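# Desk Week at Fimwood, Saturday, September 25, 2021

So I finally got going on the paper situation! If you've been following along since June, you know the pile had been creeping across every flat surface I own, and I'd promised myself (and Timothée Fleury, who keeps asking) that I'd put up a gallery page once there was something to show. It's only one picture so far, but I have a lot to say about letter trays, so get comfortable.
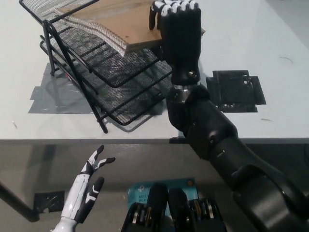 The rule I settled on is one kind of thing per tray, and no cheating. I tried sorting by project first, with Henriques in one tray and Flinance in another, and it fell apart inside of 2 days because half my papers belong to both. Sorting by type is duller but I can stick to it: loose letters, then anything that needs signing, then the stiff stuff like cardboard and notebooks.

Black wire mesh, slanted trays, white table. I went back and forth on the slant for ages, but I love it now! Paper slides to the low side and stays lined up, and you can peek in without pulling everything out. Mesh does collect dust, so I go over it with a dry paintbrush (an old one, nice and soft).

The tan cardboard sheets are my favorite thing to hoard. I slip them behind prints before mailing, and they keep a spiral notebook from snagging on its neighbors, which used to drive me up the wall. I bought a pack of 20 and I'm already eyeing another.

Next up is the Lurnelero box, with nearly 358 receipts in it. I'm going to need more trays, and probably a snack.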